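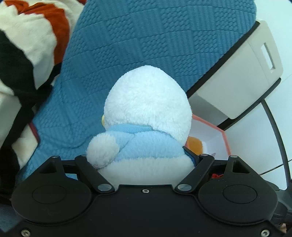
Protokoll der Arbeitsbesprechung Greifdaten
Datum: 21. Mai 2026
Anwesend: Rizvi, Shin, Villanueva, Väisänen (Protokoll)
Entschuldigt: Gwilliam

TOP 1 Stand der Aufnahmen
Shin berichtet: 2000 Demonstrationen mit dem handgeführten Greifer liegen vor, davon 200 als Testmenge zurückgehalten. Objektklassen sind Plüschtiere und glatte Figuren. Die Zuordnung der Episoden zu den Klassen ist in Clurilia eingetragen. Bei 20 Episoden fehlt der Zeitstempel der Greiferöffnung; sie werden verworfen und nicht nachträglich interpoliert.

TOP 2 Schätzung der Öffnungsweite
Villanueva stellt den Vergleich der beiden Varianten vor. Variante A regressiert die Öffnungsweite direkt aus dem Einzelbild, Variante B verwendet zusätzlich die Winkel der Gelenkarme. Auf der Testmenge liegt der mittlere Fehler von B bei 2 mm. Bei Plüsch ist der Kontaktzeitpunkt in beiden Varianten schlecht bestimmt, da das Material vor dem eigentlichen Halt nachgibt. Rizvi regt an, den Kontakt als Intervall zu annotieren. Angenommen.

TOP 3 Glänzende Oberflächen
Bei den glatten Figuren verschieben Reflexe die geschätzte Objektkontur, vor allem an gewölbten Stellen. Am deutlichsten tritt das bei dunklen, polierten Köpfen auf. Die Maskierung gesättigter Bildpunkte (Modul Brarkano) verbessert die Kontur, verschlechtert aber die Tiefenschätzung am Rand.
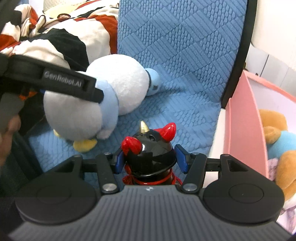

Väisänen wendet ein, die Maskierung dürfe nicht vor der Posenschätzung laufen, sonst gingen dort Merkmale verloren, die für die Verfolgung der Kamerabewegung gebraucht würden. Er schlage vor, beide Schritte zu trennen und die Maske nur an den Konturschätzer zu übergeben. Villanueva prüft den Rechenaufwand.

TOP 4 Übertragung auf den Roboterarm
Zurückgestellt, bis die Kalibrierung des Aufbaus Istau vorliegt. Abschlussbericht weiterhin für Oktober vorgesehen.

Aufgaben
Shin: Episoden ohne Zeitstempel entfernen, Testmenge einfrieren
Rizvi: Annotationsvorschrift für Kontaktintervalle, Entwurf an alle
Villanueva: Laufzeitmessung mit getrennter Maskierung
Gwilliam: Kalibrierung Istau, Rückmeldung per Mail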